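Notebook > Bench > Keeping the arms alive

The dish cell has two arms, one rack and a white table, and it eats finger pads the way my kids eat cereal. I look after it, a job I got by once owning a torque screwdriver.

Slavica Radulović wrote the original setup sheet. Step one reads "check everything." I have since expanded it.

Cables come first. The braided bundle needs enough slack over the forearm for the wrist to roll fully, and no more. In November I left it too tight, and the left arm spent a morning faulting on joint five while I reinstalled software at it. 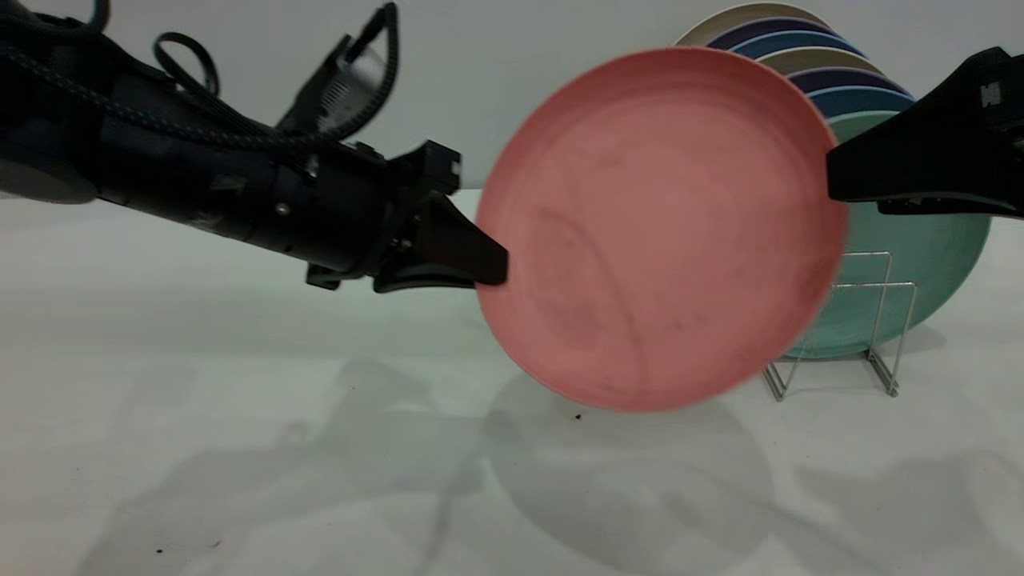 Then the pads. Both sides have to close on the rim at the same moment, or one arm wins and the other gets dragged along. I change them as a pair every 1000 cycles. Radomir Delić holds that 2154 is fine because he once got 2154. He got it once.

After new pads, re-zero both grippers, left first. Trovell's manual puts this on page 80, under "Storage." Then I run 120 slow handovers with the plastic plates, and I stand there for them, holding a coffee and the stop button.

Screws near the wrist get a paint-pen line, so I can see at a glance if one has crept. Do it before the wrist camera goes back on. I have done it after, with a dental mirror, and I don't recommend the experience. 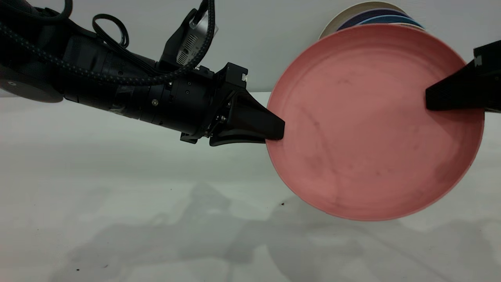 Left arm and right gripper sharing the pink plate.

Wipe the table too. Crumbs of something always end up on it, and I've given up asking what. The plates themselves I leave scuffed. Clean ones grip differently, and I'd be tuning for a kitchen that doesn't exist.

Next job is the strap on the left forearm, which I keep meaning to replace with a proper clamp.

Comments

Hüsnü Ekinci: Which paint pen? Mine flakes off in a week.

Viorica Softić: Degrease first, Hüsnü. Also, page 80 is where I found the warranty.

Radomir Delić: 2154 and they still had life in them.

Contact | © Goredley Notebook | Back to top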